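Search this repository Go

# Mosico Table Rounds

A data card for a set of table photos. The subject is flat green discs on a pale wooden tabletop. If you came here hoping for dinner, the dinner is in another repository and it's mostly soup.

## What's in it

315 photos, all close up, all of the same sort of thing: round sage-green discs, each with a low rim and two thin circles marked on its face. They lie flat. They overlap. In some photos one sits on top of another, a little off center, the way things end up when you put them down while talking. The table is light wood with a fine straight grain, and depending on the light it looks either satin or like someone has just been over it with a damp cloth.

We call them rounds. There was a week when the folder names said "plates," a week when they said "coasters," and one regrettable afternoon of "lids." None of those labels survived the move to Clesta, our annotation tool, which wanted one word per class and would not be argued with.

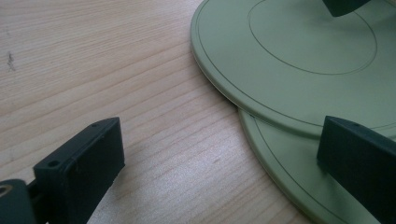
*Class `stacked`. Two rounds, upper one offset, inner and outer lines visible on the upper.*

## Why

Padilla is a small project on judging how neatly things are stacked. Most of our earlier material used dishes with patterns on them, and a pattern is a generous thing: it tells you which way is up and where the middle is. A plain green round tells you almost nothing. You get a rim, two circles, and a shadow, and you have to work out the rest like everybody else.

The table doesn't help much either. Pale green on pale wood under soft light is a pleasant color scheme for a kitchen and a poor one for finding edges. That was the appeal.

## Labels

Every photo has one arrangement label:

- `single` – one round and no part of any other
- `overlap` – one round covers part of another, with no claim made about how high anything sits
- `stacked` – there is a visible shadow gap under the upper rim, and we're willing to say so out loud
- `unsure` – see below

Photos also carry two yes/no fields, `inner_line` and `outer_line`, for whether any part of each circle can be seen. A partial arc counts. We tried a separate value for partial arcs, and it turned into a value for the annotator's mood.

`unsure` is a real label and you should keep it. The line between `overlap` and `stacked` comes down to a sliver of dark, and a sliver of dark can also be just a sliver of dark.

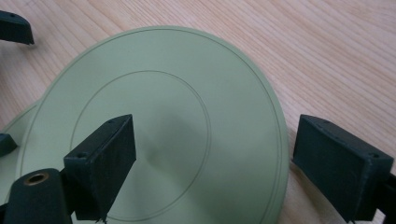
*Class `overlap`. Both lines visible on the main round; second round at left, edge only.*

## Splits

| split | photos |
|---|---|
| train | 214 |
| check | 98 |
| odd | 3 |

The `odd` split holds three photos that two annotators labeled differently and then, on being shown each other's answers, swapped. We've left them out of scoring. They're in the download for anyone who wants to form an opinion, and please don't send it to us.

## Things to know before using it

The marks on the table are part of the data. There's at least one small dark gray spot on the wood, and it's either a scratch or a smudge. An early model from the Arby branch got very attached to it and treated it as proof of good stacking. If your numbers look wonderful, mask the tabletop and run them again.

Green drifts. The same round can come out olive, mint, or slightly bluish from one photo to the next. We didn't correct for this. Anyone who would like to argue about white balance can open an issue, where there's already a line.

No sizes are given. We never measured the rounds, so nothing in this set will support a claim in inches, and we'd rather not see one in your paper.

A round that runs out of the photo is still a round. Label it from what you can see and don't finish the circle for it.

Boxes are loose. The outlines in `arcs.json` are better, though they were drawn by hand on a Sunday and get visibly less careful after the first 100.

## Changes

- April: merged `overlap_left` and `overlap_right` after finding out that people disagree about left.
- Before that: renamed everything to rounds. Old scripts looking for `lids/` will fail, loudly.

## Still to do

- Second pass on `unsure`
- A darker table, if one can be found that isn't already covered in mail
- Fix the typo in the license file (it's in the word "license")

We use cookies to remember your settings. Accept Manage

Contact the Mosico maintainers | © Mosico | Back to top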